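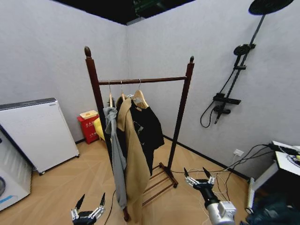 The rail in the small room
Notes for the Canstead talk, Monday, 7.30 pm

Opening (keep it quick, they've just sat down)

Hello, and thank you for coming out. I get to talk about clothes rails tonight and I'm delighted! Ask the room: hands up if there's a chair at home with clothes on it. Wait for the laugh. Then: keep your hand up if those clothes have been there since the weekend.

Say where this began. I put a short piece about rails in the Clekgate newsletter, which goes to 2,543 homes, and 372 letters came back. I'd have been happy with a dozen. Most were about the same thing, the coat or jumper that's been worn once and isn't ready for the wash but feels wrong going back in the wardrobe.

That's what a rail is so good at. A long camel coat, a grey top, a black T-shirt, one hanger each, and you can see the lot from the door. PAUSE. Coat at the front if you wear it most days.

Rooms that do everything

My favourite part, so don't rush it. Plenty of us have one small room doing several jobs. Washing machine, bin, desk, laptop, shower fittings on the wall, and a wooden rail with the coat on it. I love rooms like this, they're so full of life. But look how quickly clothes find other places to hang. A bit of denim over the corner of the desk, and down it goes towards the floor where the cables are.
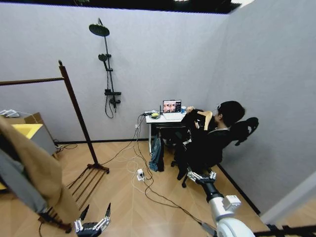 One of the letters put it better than I can: my desk has become the second rail, and the rail has become the place for things I don't wear. I read that out at Foltmont and there was a sort of groan from the back rows. Read it slowly.

My answer (it's only mine): swap them over. Take off the rail whatever you haven't touched for a month and put the desk clothes there. Do it sitting down if you like, with one thing at a time in your hands. Hold it up, have a look, decide. Music on.

If time is short, skip the bit about hooks.

What to look for in a rail

Feet first. People look at the rod and the pretty finials, and I do too, I'm a fool for a turned finial. Look at the bottom though. A tall post wants a good wide foot, and angled feet like the ones on this brown wooden stand are what I go looking for at sales. Give the thing a gentle push. If it rocks in the shop it will rock at home with a winter coat on.

Keep it a step away from the shower wall too. Steam and wool don't get on.

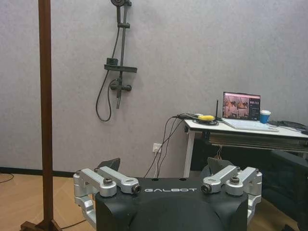
Hangers

Wooden ones for coats, every time. The Lemieux shop let me borrow a box to pass round, so PASS THEM ROUND NOW and remember to get them back at the end. Let people feel the weight of one. T-shirts will live on anything.

Then the 3 questions for the tables, five minutes, bell on the lectern:
What's on your chair?
What would you take off your rail tonight?
Where does a wet coat go in your house?

Take answers from the left side first, they always get missed.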